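Drernville Learning Partnership

The Drernville Learning Partnership is a local network of schools, child care centers and public services in the town of Drernville. It works to improve school results for children from early childhood until their first job. The network has 16 member organizations and is coordinated by the Valente Foundation, which also pays for its office.

History

The partnership was started after the closing of the Clutetti factory, when many families left the town and the schools lost pupils. In its first years it had only three members and met in the town library. A shared plan was adopted in December of the second year. It set goals for reading, school attendance and entry to college.

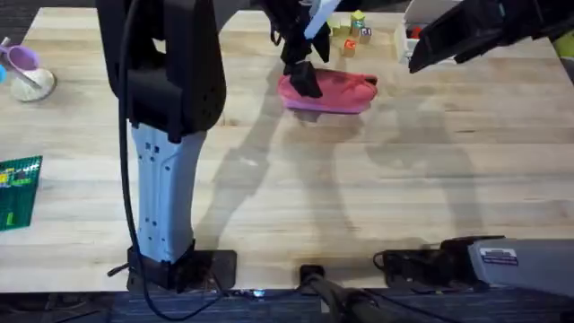 According to one parent representative, the early plan was written in a language that families did not use, and the meetings were held at hours when most of them were at work. After this criticism, the partnership moved its meetings to the evening and gave parents 2 seats on its board.

Activities

The best known program is Clavia, a reading program for children before school age. It is offered at 14 sites in the town and in the villages near it. Other work includes training for teachers, summer courses and help with college forms. The members share data on attendance and publish a report each year.

The annual meeting takes place on 8th July and is open to the public.

See also
Collective impact
Early childhood education
Community foundation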